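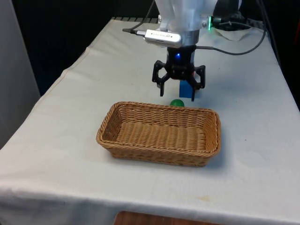
**BARHAM, April 19, 2020**

The ball gives it trouble. The block, by general agreement in the sorting room at Nolleck, is a gentleman: flat sides, stands up when you stand it up, stays put while a pair of black fingers comes down over it. The ball has opinions. On a bad morning it rolls off under the table, and someone with a pension plan has to get down on her knees and fetch it.

"I trained for this," says Clementina Leitão, who has packed toys and small parts for 31 years and is now, according to her new badge, a Cell Attendant. She still calls herself a packer. The badge lives in a drawer.

Nolleck fills baskets. Craft shops and museum stores order them by theme, and the company puts the right small things into each one and ships it out with a ribbon. In a good season 4000 baskets leave the building, and until last July every object in them was put there by a person who was probably talking about something else at the time. Then the arm arrived, in a translucent cover that makes it look dressed for surgery, with a blue light on the gripper and a green one at the wrist. The staff were told it would take over "the repetitive portion." There was some discussion at lunch about what the other portion was.

The answer, for now, is everything the arm would like done beforehand. Someone spreads the cloth over the table. Someone puts the wicker basket where the arm expects to find a basket, and sets out the pieces behind it, a blue block and a green ball for the first trial of the day. Someone clears away the previous trial. When Leitão packed by hand she kept the pieces in her apron pocket and never looked down. The arm has to look at everything, every time, like a tourist with a menu.

Shuk-fan Chu, the engineer who looks after it, is fair about this. She came over from Correia, the firm that installed the system, for what was supposed to be 5 weeks. She has since acquired a mug, a hook for her coat and a place in the lunch rotation.

"People watch it for a minute and decide it's either a genius or a moron," Chu says. "It's a machine that picks things up. Some days it picks things up very well."

On those days the room goes quiet in a way the older hands dislike. Packing used to be noisy work. You stood across from someone and learned about her sister's divorce at the rate of one basket at a time. Attending is done side by side, facing the same direction, and the gossip has suffered. Leitão has moved her stool so that she can see the arm with one eye and the shipping desk with the other.

The pay went up a little with the new title, and the wrists have improved a lot. Two packers who had been wearing braces have stopped. Leitão, who is 66 and distrusts good news from management, concedes the point about the wrists. She doesn't concede the ribbon. The arm was tried on ribbons for one afternoon, and the results are kept in a box that Chu has asked her not to show visitors. She shows it to visitors.

What happens next depends on Nallorano, the parent company, which has promised that no jobs will go this year and has said nothing about the year after. A second arm has been priced. Chu has asked for more time with the first, and Leitão has asked for a kneeling pad.

The pad was approved the same day. It's green, and the ball, when it goes under the table, now tends to be found beside it.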